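Tamiru World Brief: a review after one winter of daily listening

World news podcasts come and go, and most of the daily ones run longer than I have time for. Tamiru World Brief is a short audio bulletin with a companion app, made by a small outfit called Traleo. I started using it in December and have listened to it nearly every morning, usually in the kitchen before 7 a.m. I pay for the full version.

What you get

Each edition runs 13 minutes and covers foreign news only. There is one lead story, a few shorter reports and a closing item that is often about an election or a court ruling in a country that gets little coverage elsewhere. The main presenter is Ottilie Holzer, who reads clearly and doesn't chat. Benito Olmedo takes over when she is away and also does most of the interviews.

The app adds a written version of each story, a map, and a list of sources. You can skip between stories, and the skip lands in the right place, which I can't say for every news app I've tried.
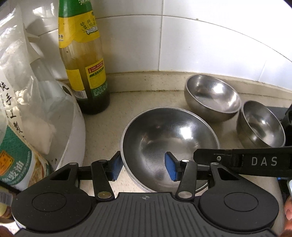 The reporting

The strongest part is the follow-up. When a government falls or a treaty is signed, most bulletins give it two days and move on. Tamiru goes back. A coalition dispute that led the show in my first week was still getting short updates two months later, after the talks had dropped off the front pages. I understood the final deal much better for it.

Olmedo's interviews are good when he talks to local reporters. He asks short questions and lets them finish. He is less good with former diplomats, who tend to give long, careful answers that say very little. In a bulletin this short, three minutes of that is too much.

Coverage is uneven by region. South America and Southeast Asia are handled well, with people on the ground and names pronounced properly. Central Africa comes up mainly when there is fighting. The Pacific island states hardly come up at all. I wrote to Traleo about this and got a polite reply saying they hope to add more contributors.

Opinion is mostly kept out. I noticed a few loaded words in the trade reports – "punishing" for a tariff, for instance – but the written versions are more careful than the audio. Corrections are read at the start of the next edition, before the headlines, and I would like to see more programs do the same.

The app

Setup took two minutes. Downloads are quick and the files are small. The archive had 1,295 stories in it when I joined and 1,744 the last time I checked, all searchable by country. Search by topic is weaker. Typing in "border" brings up anything with the word in it, including a piece about garden exports.

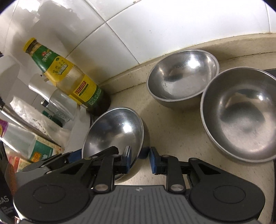
The sleep timer works, but it resets to off each time you close the app, so you have to set it again every night. The text size can be changed in the stories but not in the menus. I also had trouble with my Wemach speaker, which dropped the stream several times in the first month. An update fixed that and it has been steady ever since.

Compared with Jotby

Before this I used Jotby, which pulls together clips from several broadcasters. Jotby is free and updates all day, so it is the better choice for breaking news. It also repeats itself a lot, and you can hear the same press conference three times before breakfast. Tamiru comes out once a day and is finished when it's finished. If something big happens at noon, you will have to go elsewhere for it.

Is it worth paying for?

The free version gives you the audio with sponsor messages and the last week of stories. For most listeners that is enough. The paid version removes the messages and opens the archive and the maps. I use the archive often, mainly to remind myself who is who before an election, so I plan to renew. Try the free one for a month first, and check how well it covers the part of the world you care about.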